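January, mixing notes, Plisell record

Back at it after lunch, and I'm a lot happier with side A than I was this morning. Pulled up "Botby" first (the long slow one, the whole thing sits on one riff for ages) and the low end was pure mud again. Took the bass amp down, left the DI alone, and cut the guitars at 50 Hz with a steep filter. Much better! Severino's floor tom comes through now, and you can hear the room on it too.

Yolanda came by to redo the second verse. She wanted the old Barance ribbon mic, so I dug it out and set it 18 inches back. Four takes. Take 3 is the keeper, even with the chair creak before the last line - please don't edit that out, she likes it.
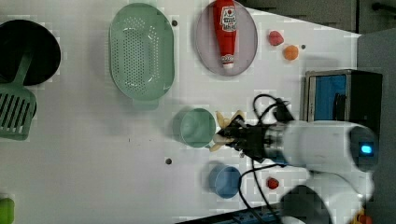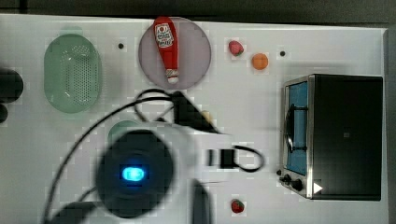 To do before the next session

Print a rough of "Aguirre" with the organ muted and one with it way up. I keep changing my mind.

Severino thinks the fade on the closer is too quick. I timed it and he's right, so let it hang until the feedback turns over.

Tape: a new batch would put us at 1,799 for the whole record, and that's more than I want to spend. Reuse the reels from the demo, but check the splices first.

Yolanda Ortuño, with the tilde, on the sleeve. It was wrong on the last one and I had to hear about it all through the tour.

Left channel on the monitor desk is crackling again. Wiggled the cable, it quit, came back. Swap it.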